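Week two of teaching the arm by remote control at Saha. The whole setup runs in simulation, so the only thing I can break is my patience. I steer with a hand controller and Grurow logs every move.

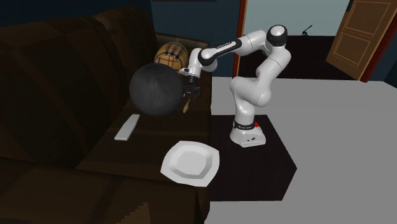 Depth is the hard part for me. On a flat monitor I keep stopping short or pushing too far, and a bad approach ends up in the training set unless I delete it. I switch views a lot now. With the gripper right at the edge of the big dark ball, a side view tells me more than the one from overhead.

Tomel wants 99 clean demos per task. I have 57 – a few of those are slow, but slow is fine. 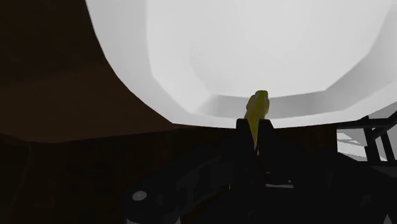
I tried keyboard control as well. It works for straight lines and is miserable for turning the wrist. Back to the hand controller after 3 tries.

Pauses are my other bad habit. If I stop to think in the middle of a reach, the robot learns to stop there too. I plan the path first, then press record.
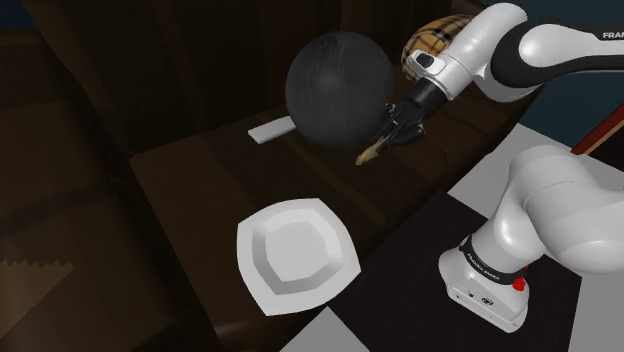 Ikmont asked for the same tasks from a second operator, with a different style of grasp. Handing over the controller in December. Notes on the button layout are in the shared folder.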